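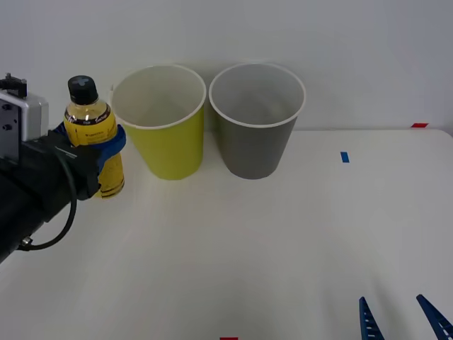 Figure 5.1 The pouring station. One arm holds the bottle, capped, beside the two paper cups.

Chapter 5
Pouring, Placing and Other Ways to Make a Mess

In this chapter
5.1 Why a drink is a hard object
5.2 Breaking a task into states
5.3 Two arms, one table
5.4 What to write down when it goes wrong
Team project: The Sondarura Challenge

Before you begin
You should have finished the gripper calibration in Chapter 4 and have a signed bench sheet. If your gripper still closes when you tell it to open, go back to Section 4.3. The rest of us will wait.

By the time most teams reach this chapter they have stacked blocks. They have stacked them by color and by size, and at least one team in every class has stacked them on a partner's phone. Blocks are good company for a beginner. They have flat sides, they keep their shape when squeezed, and when dropped they can be picked up again by anyone with a hand.

A bottle of something to drink has none of these manners. Its walls give a little under pressure. Its weight moves when it tilts, and keeps moving for a moment after the tilt has stopped. It gets lighter as it empties, so the grip that was right at the start of a pour may be too strong by the end. And if the program fails, the failure runs toward the nearest keyboard.

This is why the pouring task comes fifth and why the bench sheet now has a line for towels.

The course used to open this unit with a lecture on fluid motion. Amos Brannigan, who taught the robotics elective for 11 years and wrote the first version of these projects, cut the lecture after one April term in which every team passed the quiz and every team flooded the bench. His replacement for it was a single instruction on the board: "Leave the cap on." Students ran the whole pour with a sealed bottle until the motion was clean, and only then were they allowed to unscrew anything. We have kept his rule. It is dull, and you will be tempted to skip it.

A task is a list of states

Ask a person how to pour a drink and you will get one sentence. Ask a person to write the same thing for a robot arm and you will get one sentence again, followed by a long silence. The arm needs to know where the bottle is before it reaches, how far to close, when closing has become holding, where the rim of the cup is, and how high to lift so that the bottle clears it. Each of those is a state, and each state needs a test that says it is finished.

Look again at Figure 5.1. The blue finger is around the middle of the bottle and the bottle is upright. Is this the state "gripped," or the state "released and about to back away"? A picture alone can't settle it, and neither can your program if the only thing it checks is position. Section 5.2 shows how to use the gripper's own readings to tell one from the other.

Notice also how close the bottle stands to the yellow-green cup. A paper cup with nothing in it weighs so little that a nudge will send it traveling. Teams who plan a careful path for the gripper often forget that the bottle has a path too, and that it is wider than the finger. Plan for the widest thing that moves.

Two arms, one table

The second gripper, at the lower right of the figure, is open and well clear of the cups. Parking an arm is a decision and should appear in your state list like any other. Students tend to treat the second arm as something to be dealt with later. Later is when it arrives in the same spot as the first one, at full speed, with great confidence.

Key terms
compliance
grip state
handoff
keep-out zone
park position
settling time

Try it first
Do this with your partner before reading Section 5.1. One of you is the arm and keeps both eyes shut. The other gives spoken commands only. Move a sealed bottle from the table to a point above a paper cup, tilt it, and bring it back. Write down every command as it is given, including the ones that were shouted. Then strike out any command that a machine could not have followed. "Careful" is not a command. Neither is "no, the other way."

Keep the list. You will need it for the team project, where it usually turns out to be the best specification anyone on the team has written.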